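Stand, Clamp and Tripod Care Between Wedding Seasons
Compiled by Carter Girard, Altatcombe

These notes cover routine upkeep of light stands, backdrop clamps and tripods at home. Lenses and camera bodies are not included. Tools needed: Phillips and hex drivers, a soft brush, lint-free cloths, a small tray and masking tape.

Screws and pivots
Match the driver to the screw before applying any force. A Phillips driver one size too small will strip the recess. Hex keys should seat to the full depth of the socket – clean out packed dust with a wooden toothpick first. Tighten a pivot until side play disappears, then back it off slightly if the joint binds. Medium-strength threadlocker is suitable for fixed plates. Keep it off pivots and off anything plastic.

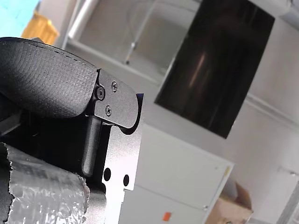 Socket-head and Phillips screws on a black bracket plate.

Leg locks
Work on one leg at a time and lay the parts out in the order they come off. Shims go back in the same orientation. Wipe the tubes with a damp cloth and let them dry fully before reassembly. Twist locks take a thin film of grease on the threads only. Flip locks are adjusted with the small bolt at the hinge, a quarter turn per try.

After a beach or lawn ceremony, extend every section and rinse with fresh water, feet first. Sand left in a lock will score the tube the next time it is closed. Leave the legs extended overnight.
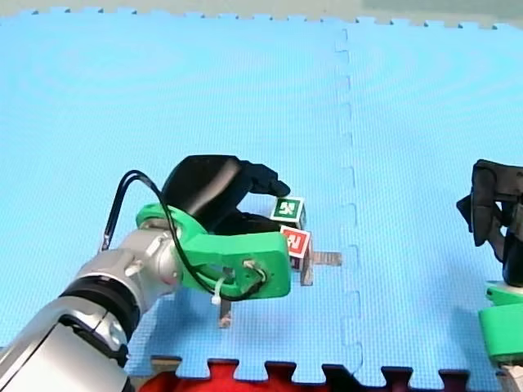

Work surface
Interlocking foam tiles are adequate for floor work and keep small screws from rolling far. Brush grit out of the seams before setting down a painted stand. Do not leave a loaded stand on foam for long periods, as the feet leave dents and the stand may lean. Solvents should be used over a tray or on bare concrete.
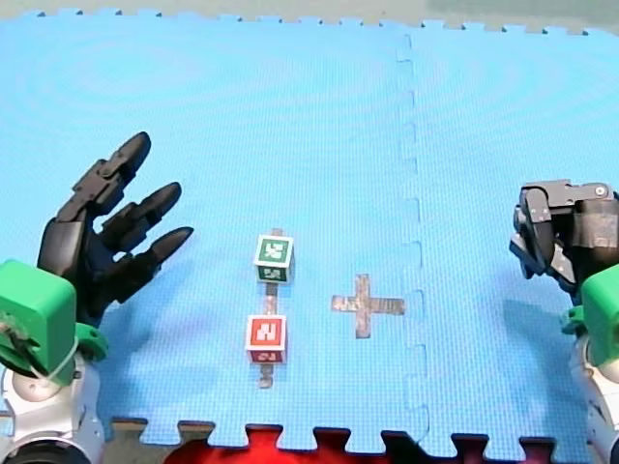
Clamps and pads
Inspect the pads on backdrop clamps at the start of the season and again in July. Glazed rubber can be restored with a light pass of fine abrasive paper. Replace any pad worn thinner than 3 mm. Ville Saarinen uses the Nindon replacement sheet, cut with a utility knife and fixed with contact cement. The Pleritard sheet is softer and marks painted crossbars less, but it wears faster on textured tubing. Let the cement cure with the clamp open.

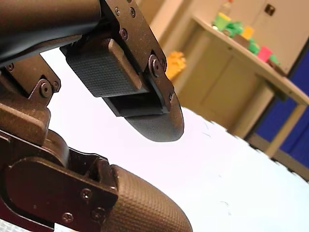 Textured pad material on a gripping finger.

Storage
Release the tension on all springs and locks. Store stands upright with the center columns down. Tag each repaired item with masking tape listing the month and the part replaced. My Yang stand has been over 100 jobs on its original collars, with only the feet changed.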